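Glare from tube lights in a long room with a corrugated ceiling - move the tubes or change the blinds?
Asked in Workspaces and Fit-out, August 2020
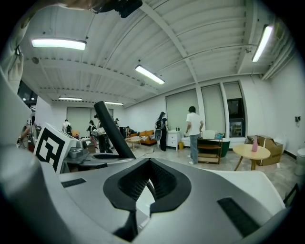
The room with the blinds drawn and the lights on. White corrugated ceiling, steel beams.

We took on a unit on the Dukenholm estate in the spring and use it for bench work. The ceiling is white corrugated sheet on steel beams, with thin pipes running towards the back. Fluorescent tubes hang below that. Grey roller blinds cover the back wall on the left and the tall windows on the right, and we keep them drawn most of the day.

The problem is glare on anything glossy. White plastic parts are the worst. I measured 1213 lux on the bench nearest the windows and far less at the back. Is it better to fit diffusers, move the tubes, or replace the blinds? The landlord will not allow drilling into the sheet. Budget is small.

2 answers

Answer 1 (accepted, 71 votes)
Leave the blinds alone until you have a reading without daylight. Take one set of figures after dark with the tubes on, and one at midday with the tubes off. Use the same points on the bench, meter flat, and stand clear of it. If the night figure near the windows is still high, the tubes are the main source and new blinds will change very little.

For the tubes, clip-on prismatic diffusers are the cheap fix. They need no drilling. Check the tube diameter first, as T5 and T8 clips do not interchange. I used the Zoline ones in a similar unit and they have stayed on for over 4 years. Expect to lose part of the light, so do the back of the room last and measure again before you buy for it.

If you do move fittings, hang them from the beams with flange clamps. Do not hang anything from the pipes, whatever they carry. Have an electrician alter the wiring. Set the tubes to either side of the bench and parallel to your line of sight - a tube directly over the work reflects straight back at you from any glossy part.

Answer 2 (4 votes)
Matt bench mat. We put down a grey Stüber one and it helped a bit, although not with the parts themselves. Blinds are Cudetska here and I would not buy them again, the chains snap.

Comment from the asker
Night reading on the window bench was 128 lower, so it is mostly the tubes. Diffusers ordered. Will measure again in October when the sun is lower.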